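Chapter 2

Stock and Where It Sits

What this chapter covers: what we mean by stock, why firms hold it, what it costs them to hold it, and the words you'll need for the rest of the unit. Reorder levels and the stock graph come later. Don't skip ahead, the graph makes no sense without this bit.

Before you start

You should already know the difference between fixed and variable costs (Chapter 1). If you don't, go back. Ten minutes, no more.

Key words: raw materials, work in progress, finished goods, buffer stock, lead time, holding cost, stock-out, shrinkage.

Opening case: Brirdale Lamps

Brirdale makes desk lamps. Small place, one site, sells mostly to schools and offices. Every August the orders pile in, because schools buy before term starts. The rest of the year is slow and fairly steady.

The switch in each lamp comes from a supplier called Honorato. Good switches, cheap, but a long wait between ordering and delivery. The shades come from Tullum, just down the road, who can usually send a van the same afternoon.

One August Brirdale took an order for 438 lamps from a single buyer. Shades, fine. Bases, fine. Switches – only 300 in the building. The rest were weeks away. The buyer wanted all the lamps or none, and went to a rival called Stivura.

So Brirdale lost the whole order over a part that costs pennies. Keep that in mind as you read. Most of the chapter comes back to it.

Think about it: Brirdale could have kept more switches. Why might the manager have chosen not to?

2.1 What counts as stock

Stock is anything a firm is holding that it means to use or sell. Three sorts.

Raw materials and parts. Bought in, not yet touched. Brirdale's switches, its wire, its boxes. Yes, boxes count. Students always forget packaging.

Work in progress. Started but not finished. A lamp with a base and a wire but no shade. Can't be sold, has already cost money, takes up room on the bench.

Finished goods. Ready to go, waiting for a buyer.

The same thing can be in diffrent groups for different firms. A switch is finished goods to Honorato and a part to Brirdale. Ask who is holding it and what they plan to do with it.

What isn't stock: the machines, the shelving, the van. Those are used by the business over and over, not used up or sold on. They're non-current assets and you'll meet them in the accounts unit.

2.2 Why hold any at all

Because supply and demand don't line up. Customers want things now. Suppliers deliver when they deliver. Stock fills the gap.

Lead time is the wait between placing an order and getting the goods. Long lead time, more stock needed. Brirdale can run low on shades without much worry, but not on switches.

Buffer stock is the extra kept back in case something goes wrong – a late lorry, a faulty batch, a sudden big order. If Brirdale decides never to let switches drop below 100, then 100 is its buffer. It hopes not to touch them.

There's also price. Buy a lot at once and the supplier may knock something off each unit. Tempting. But see next section.

2.3 What holding costs

Rent on the space. Heating, lighting, insurance. Somebody's wages to move it and count it. Then shrinkage, meaning stock that goes missing or gets damaged. Then stuff going out of date, which is worst for food and fashion but happens to lamps too when a style drops out of favour.

And the one that gets missed in exams: opportunity cost. Cash spent on stock is cash that can't be spent on anything else. A firm can look healthy, full shelves, plenty of orders, and still be unable to pay its wages on time becuase the money is all sitting in boxes.

Set against that, the cost of running out. Lost sales. Idle workers who still have to be paid. A customer who tries someone else and stays there. Harder to put a figure on, so managers tend to underrate it. Brirdale did.

2.4 Bins, shelves and knowing what you've got

None of the above works if the records are wrong. Computer says one thing, shelf says another. Happens more than you'd think.

The simplest method for small parts is the two-bin system. 2 bins of the same part. Use from the first. When it's empty, order more and start on the second. The second bin has to hold enough to last through the lead time, otherwise the whole idea falls over. No computer needed, cheap to run, easy to explain to a new starter.

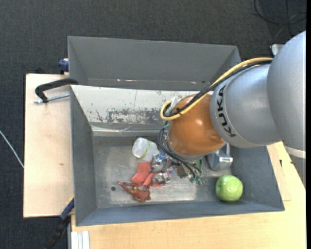 It suits low-cost items used at a steady rate: screws, washers, clips. It doesn't suit anything expensive, or anything where demand jumps about. Brirdale's switches are cheap, but look at what August does to them. Would two bins have saved the order? Have a go at that now, a short paragraph with reasons on both sides, then move on to 2.5, where we start putting numbers to it.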